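Messy Bins Make Better Data

I've been collecting grasping examples for a living for a while now, first at Avitz and these days at Devholm, and the argument I keep having with new people is about what goes in the bin. They want it tidy. They want matching blocks, evenly spaced, one color per shape, and I get why, because the success numbers look wonderful by Friday and everybody goes home happy.

My feeling is that those numbers aren't worth much. A model that has only met blocks is going to treat the whole world as blocks, and then somebody drops a hairbrush in front of it and the gripper goes for the bristles like they're a solid wall. We had a set of 610 grasps like that at Avitz, all clean, all lovely to scroll through, and I'd trade the whole pile for one bad-tempered afternoon with a hairbrush, a clear ball and something squashy.

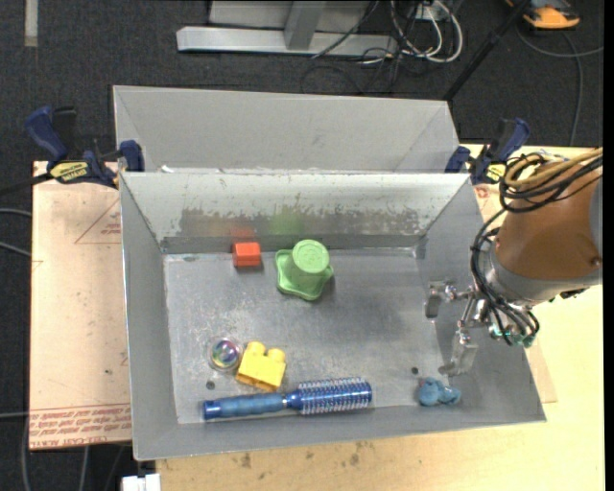
Clear things are my favorite troublemakers, by the way. A depth camera will often look straight through a see-through ball and report the metal behind it, and if there's something bright sitting right up against the ball, the two can get mashed together into one strange lump. You could leave the ball out (people do!), but then you've quietly decided that your robot will never work in a kitchen, or a lab, or any house with a kid in it. Shiny bins cause their own grief, with smeary reflections up the walls that a model may take for extra toys. I say keep the shiny bin too.

Anjana Kumarasinghe, who I've shared a bench with through most of this, thinks I overdo it. Her view is that if every example is hard, the model never gets a foothold, and you spend your days labeling misses. She's partly right. The first version of our Illine set had 2,554 attempts in it and I was so proud of how nasty it was that I'd hardly put in anything easy, and the early training runs were a mess. So now we mix. A plain block goes in beside the awkward stuff, and I've stopped complaining about it — mostly.

Where I won't budge is on throwing out the failures. Abundio Huerta used to delete every dropped object before the data went anywhere, on the theory that you don't teach with mistakes, and it took me a good long time to talk him around. A slip off a rounded handle tells you where the edge of a good grasp is. Keep it, label it as a miss, and write down what the fingers were closing on if you can stand to.

I'd also love it if people spent less on arms and more on junk. Go to a thrift store with a small budget and buy whatever looks annoying to pick up. Swap a few things every session, drop them in without arranging them, and resist the urge to nudge the one that landed in the corner. The corner ones are the ones I end up wanting most when I go back through the set, and there are never enough of them.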